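Shoe rack

A shoe rack is a piece of household furniture used to store footwear off the floor, usually near an entrance, in a bedroom or inside a closet. Most have open shelves, though the term is also used for hanging, over-door and cabinet types.

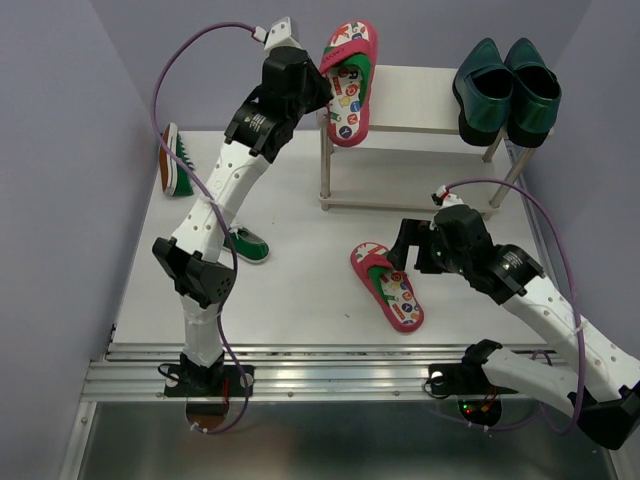 Racks are sold for homes, schools, gyms, places of worship and any other building where people take off their shoes on entering. Where that custom is strong, the rack is often the first piece of furniture a visitor meets, and it may be built into the entry as a fixed part of the house. Elsewhere it is more often bought after moving in and placed wherever there is room.

Types

The open tiered rack is the simplest form. It has two side frames joined by shelves or rails, and it is made in heights from two tiers up to ten or more. Low models fit under hanging clothes or a coat hook rail. Tall ones hold more pairs in the same floor area but are easier to tip and are often fixed to a wall.

Stackable racks are sold as separate units that clip or rest on one another. The joints are the usual weak point, and makers generally state how many units may be stacked.

Tilting cabinets store shoes behind a door that swings down from the front. The shoes stand nearly on end inside, so the cabinet can be much shallower than an open rack. High boots do not fit in most of them.

Over-door racks hang from the top of a door by metal hooks and hold shoes in pockets or on wire loops. They take up no floor space but can scratch the door or keep it from closing fully.

Bench racks combine one or two shelves with a seat. They are common in entryways because the user can sit down to tie laces.

Boot racks hold tall boots upside down on pegs so that water drains out, or upright on a tray with a raised lip.

Materials

Racks are made from solid wood, bamboo, particleboard, steel tube, wire, plastic and fabric. Steel and plastic stand up well to wet shoes. Particleboard swells if water gets through the surface layer, most often at the cut edges. Slatted shelves let air pass and let dirt fall through to the floor, while solid shelves keep grit from dropping onto the pairs below.

Size and capacity

Makers usually state capacity in pairs, but there is no common rule for how a pair is measured. Gilmar Portela, in the storage handbook published by Bittencourt, points out that a rack listed for 20 pairs may hold far fewer when the shoes are men's boots or thick-soled sneakers. The same book advises buyers to measure the longest shoe in the household before choosing a shelf depth, and to leave at least 6 inches between shelves for ordinary low shoes.

Narrow rails suit shoes with a raised heel, which can hook over the back rail. Flat sandals and children's shoes may slip between rails set far apart, and some households lay a strip of board or a mat across them.

Shared racks

Racks in schools and sports halls are larger and are often numbered. The Ratitz model, a steel unit with 27 open compartments, is bolted together in rows, so that a hall with 200 users needs eight of them. Hisodar makes a similar unit with doors. Open compartments are easier to clean and dry faster — doors give more privacy and hide the contents, but they trap damp and smell unless they are vented.

Care

Loose dirt is best knocked off before shoes are put away. Shelves can be wiped with a damp cloth and mild soap, then dried. Wet shoes should be left on a tray or on the lowest shelf until they are dry. Screws on flat-pack racks tend to loosen with use and need to be tightened from time to time.

Racks taller than they are deep should be anchored where small children live. Rultel and several other makers supply a wall strap with their taller models. The strap should go into a stud, or into an anchor rated for the type of wall.

See also

Boot tray
Coat rack
Entryway
Shoe tree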